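Operations > Cell safety > Inspection checklists > Two-arm table, flower task
Print this page | E-mail this page
Reading time: 4 minutes

Inspection checklist with comments: two-arm table, artificial flower task

Site: Skeveck. Cell: Waweru bay. Date of inspection: 2025-01-19

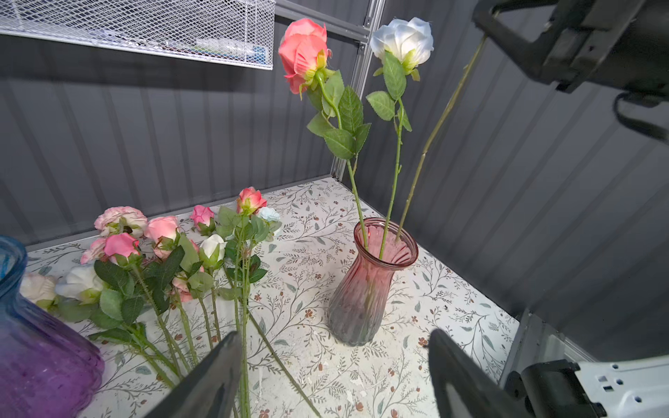 The inspection was called after the arms touched while placing stems. The left arm was holding its position by the vase and the right arm came across to let go of a stem. The fingers met, the right arm stalled, and the controller did not raise a stop until the operator pressed the button. No one was hurt. Contact was at low speed. The run log has it at cycle 1,477.

The cell stayed locked off until sections 1 to 3 were complete. Items marked OPEN have to be closed before unattended running.

1. Before entering the cell

1.1 Power isolated and lock fitted. PASS
1.2 Both arms supported before brakes released by hand. PASS
Comment: second person needed for the right arm. The brake release is stiff. Reported in September and still stiff.
1.3 Emergency stop tested at each button. PASS
Comment: both buttons drop power to both arms. Tested twice.
1.4 Gate switch stops motion when the gate is opened. PASS
1.5 Warning label on gate readable. FAIL
Comment: faded. New label ordered from Plikness.

2. Arms and grippers

2.1 Finger bolts tight, left and right. PASS after adjustment
Comment: one bolt on the right gripper took a quarter turn. Paint mark redone.
2.2 Fingers free of cracks and bends. PASS
Comment: slight rub mark on the right outer finger, likely from the contact. Fingers open and close square.
2.3 Gripper cable secured along its length, with no loose loop that can catch. OPEN
Comment: the loop is longer than the drawing allows. It did not catch this time, but it passes close to the stems when the wrist turns. Shorten and clip.
2.4 Wrist mounting bracket tight. PASS
2.5 Grip force within setting. PASS
Comment: left as found. The stems are thin and the operators would like it higher. Please do not change it without a note in the log.

3. Shared space and collision settings

3.1 Keep-out zone above the vase is switched on. FAIL
Comment: this is the fault. The zone had been switched off to let both arms reach the vase opening, and the saved program kept it that way. Pasora's default program has it on. Default restored.
3.2 Arms take turns inside the zone. FAIL, now PASS
Comment: with the zone off, there was no turn-taking at all. Checked after the restore with 20 per cent speed, then at full task speed. The second arm waits outside until the first has left.
3.3 Contact detection raises a stop. FAIL
Comment: the threshold on the right arm had been set to 354. The setting sheet says 200. Returned to 200 and tested with the foam block. It stopped each time. The left arm was already correct.
3.4 Speed limit near the table. PASS
Comment: limit is 250 mm/s on both arms.
3.5 Settings page locked with the supervisor code. OPEN
Comment: it was not locked. Code to be reissued.

4. Table and work items

4.1 Table fixed to its rail and level. PASS
4.2 Cover flat, no folds where the arms work. PASS
Comment: the patterned cover is fine for the task. Wipe it between sessions, as it picks up specks.
4.3 Glass vases free of chips. PASS
Comment: check rims by eye with gloves on. Remove any chipped vase from the bay, do not turn the chip to the back.
4.4 Spare flowers laid clear of the working vase. OPEN
Comment: long stems must not run across the front of the table into the path of the left gripper. Suggest a tape line on the cover.
4.5 Stems with missing heads taken out of use. OPEN
Comment: a bare stem is hard to see from the operator's position and the bare end stands close to the other gripper. Operators have asked to keep them for practice. To be decided.
4.6 Wire basket secure on the shelf structure. PASS

5. Return to use

Attended running allowed from the end of this inspection, one operator at the button. Unattended running not allowed until 2.3, 3.5, 4.4 and 4.5 are closed.
Label (1.5) can be replaced while the cell is in attended use.
Repeat section 3 in full after any program is loaded from a backup.

Print this page | E-mail this page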